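Consultar antes de decidir: la ley de educación y el silencio de las familias

19 de diciembre de 2019

Úna Cronin

El proyecto de reforma de la ley de administración escolar, cuyo plazo de alegaciones se cierra en marzo, contiene un artículo que ha recibido poca atención en el debate público. Se trata del que regula el cierre y la fusión de centros con baja matrícula. El texto faculta a la autoridad regional para acordar la clausura de una escuela mediante resolución administrativa, previa notificación a la comunidad educativa con 18 días de antelación. La ley vigente exige un informe razonado, una audiencia en la localidad y una respuesta por escrito a las objeciones presentadas. El proyecto suprime las tres garantías y las sustituye por un aviso.

Quienes defienden el cambio invocan la eficacia. Sostienen que los procedimientos actuales se prolongan durante años, que mantienen abiertos edificios en mal estado y que obligan a destinar docentes a aulas casi vacías. Son argumentos que merecen una respuesta seria. Hay escuelas cuya continuidad perjudica a los propios alumnos, y hay expedientes que permanecen detenidos por motivos que nada tienen que ver con la participación de las familias. Pero de la lentitud de un trámite no se sigue la conveniencia de eliminarlo, y menos aún cuando la demora se produce, en la mayoría de los casos, en las oficinas de la propia administración. 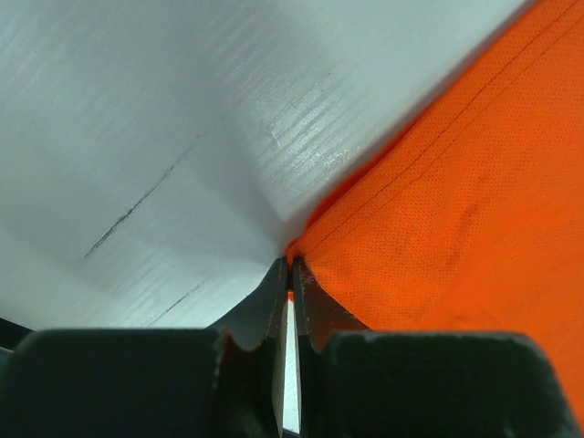 La experiencia de Clatelport resulta ilustrativa. En esa localidad la autoridad propuso hace tres cursos la fusión de dos escuelas primarias. El informe inicial afirmaba que el traslado no supondría dificultad alguna para el alumnado, por existir un servicio de transporte regular entre ambos centros. En la audiencia, las familias explicaron que ese servicio se interrumpía en los meses de lluvia y que el camino alternativo obligaba a los niños a cruzar una carretera sin arcén. La fusión se llevó a cabo de todos modos, con un transporte escolar propio y un calendario distinto. Sin la audiencia, el dato no habría llegado al expediente, y la corrección habría dependido de un recurso judicial que pocas familias pueden costear.

En Skokbridge ocurrió lo contrario. Una escuela de 780 alumnos recibió a los de otro centro clausurado sin que mediara consulta, al amparo de una disposición transitoria. Las aulas quedaron saturadas, los horarios de comedor se duplicaron y cinco docentes fueron reasignados una vez iniciado el curso. La autoridad reconoció después que las previsiones de matrícula empleadas estaban desfasadas. Cualquier director de la zona habría podido advertirlo, de haber sido preguntado.

El derecho a la educación comprende algo más que una plaza en un centro. Incluye la posibilidad real de llegar a él, de permanecer en él en condiciones dignas y de que las decisiones que alteran esas condiciones se adopten con conocimiento de causa. La consulta previa es el medio ordinario por el que la administración obtiene ese conocimiento. Tiene, además, un segundo fundamento, de orden jurídico: quien va a verse afectado por un acto de los poderes públicos debe poder pronunciarse antes de que dicho acto sea firme. El principio rige en materia urbanística, ambiental y tributaria — no se alcanza a comprender por qué habría de ceder en materia escolar.

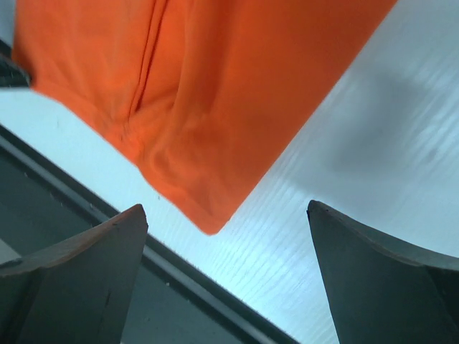 Se ha dicho también que la publicación de la resolución en el boletín y la posibilidad de interponer recurso bastan para proteger a las familias. La afirmación ignora el modo en que se desarrollan estos procesos. Cuando la resolución se publica, las plazas ya han sido redistribuidas, los contratos de transporte adjudicados y el personal destinado a otros centros. Un tribunal que diera la razón a los recurrentes meses más tarde tendría ante sí una escuela que en la práctica ha dejado de existir. El recurso posterior conserva su utilidad frente a la arbitrariedad manifiesta, pero no puede suplir el examen previo de las alternativas.

El caso de las escuelas rurales del valle de Kermani merece mención aparte. En varias de ellas la enseñanza se imparte en una lengua que no se utiliza en los centros de destino previstos. El proyecto no contiene referencia alguna a esta circunstancia. Tampoco prevé qué sucede con el alumnado que precisa apoyos específicos, ni a quién corresponde garantizar que tales apoyos estén disponibles el primer día de clase. La memoria justificativa dedica a estas cuestiones un único párrafo, en el que se remite a un desarrollo reglamentario posterior y sin fecha.

La oposición a este artículo no implica la defensa del procedimiento vigente en todos sus extremos. Cabe fijar un plazo máximo para la emisión del informe, de modo que la inactividad administrativa no se prolongue indefinidamente. Cabe unificar la audiencia y el periodo de alegaciones. Puede admitirse incluso un procedimiento de urgencia para los edificios que presenten riesgo para la seguridad, siempre que el traslado sea provisional y quede sujeto a revisión. El ayuntamiento de Clakeo remitió una propuesta en ese sentido durante la fase preliminar, y su contenido no aparece recogido ni rebatido en la documentación que acompaña al proyecto.

Corresponde ahora a la cámara decidir si incorpora estas enmiendas. Sería deseable que la comisión competente convocara a directores, representantes de las familias y responsables municipales antes de emitir su dictamen, y que solicitara a la autoridad regional la relación completa de los centros que podrían verse afectados durante los próximos cursos. Esa relación existe, según ha admitido la propia autoridad, y no ha sido hecha pública. Las alegaciones pueden presentarse por escrito en el registro de la cámara, sin necesidad de representación letrada, hasta el cierre del plazo.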